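The Capital Request

The form allowed 300 characters for justification. Angelica Magbanua had used 1006 and was cutting.

Predley wanted three quotations for anything over the threshold. She had two. Stama would supply the arm, the gripper and a year of support, with delivery in November. Darwish would supply a slower arm for less and left the gripper to the customer. Bevach had been asked twice and had sent a brochure both times.

She deleted the sentence about throughput. Throughput depended on the fixture, and the fixture was a separate line on a separate form, because it was tooling and tooling came out of the site budget. The arm was plant. The finger pads were consumables. If the pads were bought with the arm they became plant as well and had to be written down over seven years, although they would be worn smooth in one.

On the second monitor the loan unit was running the block test. It was the only test both suppliers had agreed to, and she had written the procedure herself: coloured blocks, white table, wrist camera, no operator within reach. The blocks weighed nothing like the product. She had put that in the covering note, under limitations, where it would not be read.

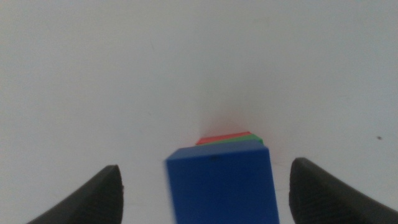 Section 4: Cost of Not Proceeding

The blue block was between the fingers, with the green and the red behind it. The fingers were open. She watched for a moment and went back to the form.

Section 4 was the difficult one. Finance wanted a single figure. Her spreadsheet gave 3676 a month, of which the larger part was overtime and the rest was her own estimate of rework. Last year she had shown the working, and the meeting had spent an hour on the working. She typed the figure and left the cell beside it blank.

The next box asked what would happen to the present equipment. The present equipment was a bench, a lamp and Owen. She wrote "redeployed" — the drop-down offered that, "scrapped" and "sold" — and sat looking at it.

Then she opened the tooling form and added a line for training, one person, five days. It was the wrong form. The site budget had room for it, and the site manager signed without turning the page.

She saved both as drafts and rang Bevach again.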